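Home Diary Garden Kitchen Older entries About

4 min read

I have finally made a start on the back room, which I've been promising myself since we moved to Urier, and I can report that my knees are not what they were. It began as a hunt for the good scissors and by lunch I had every drawer of the old dresser out on the rug. Such a lot of string! I must have been saving it for some enormous parcel that never got sent.

The dresser came from a clearing sale out past Flerkau and cost me 85 dollars, with the handles thrown in loose in a paper bag. I've always meant to put them on properly. Three of the drawers have been opening by a loop of ribbon all this time, and I've grown quite fond of the ribbon, but the green has faded to a sort of pond colour and it was time. So out came the screwdriver, and then out again for the right screwdriver, and I sat on the floor like a child and did the lot before the kettle had boiled a second time.

I found the Arai tea tin as well, the tall one, full of buttons and a key that fits nothing in this house. I tried it in every lock anyway. Then I put it back in the tin with the buttons, where I suppose it will sit until the next time I'm looking for scissors.
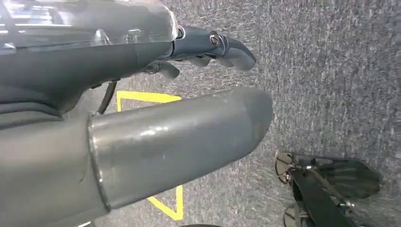

Urier, July

A slower day, and cold enough for the heavy cardigan. I'd left the books for today, thinking they would be the easy part, and of course I read half of them. There is a history of the Rultero valley that runs to 826 pages and I have moved it through four houses without getting past the bit about the railway. It went in the giveaway box. It came out again after morning tea -- I felt mean, and the cover is such a nice colour -- and now it's on the bottom shelf beside the atlas, where it props up the end of the row very well.

The giveaway box did get filled in spite of me. Two lampshades, the jigsaw with the missing corner (I wrote that on the lid, it's only fair), a jug I never liked, and almost 35 knitting patterns for babies who are by now old enough to drive. I kept the one with the ducks.

After lunch I washed the skirting boards with a bit of vinegar in the bucket and turned the rug around so the worn end is by the wall. The whole room feels wider, though I've hardly taken anything out of it. I brought my chair in and sat there with a slice of the lemon cake until it was time to see to dinner, listening to the magpies carrying on in the neighbour's gum.

Curtains next, if the weather is any good for drying. The scissors were in the kitchen, under the tea towels.

Print this entry | E-mail this entry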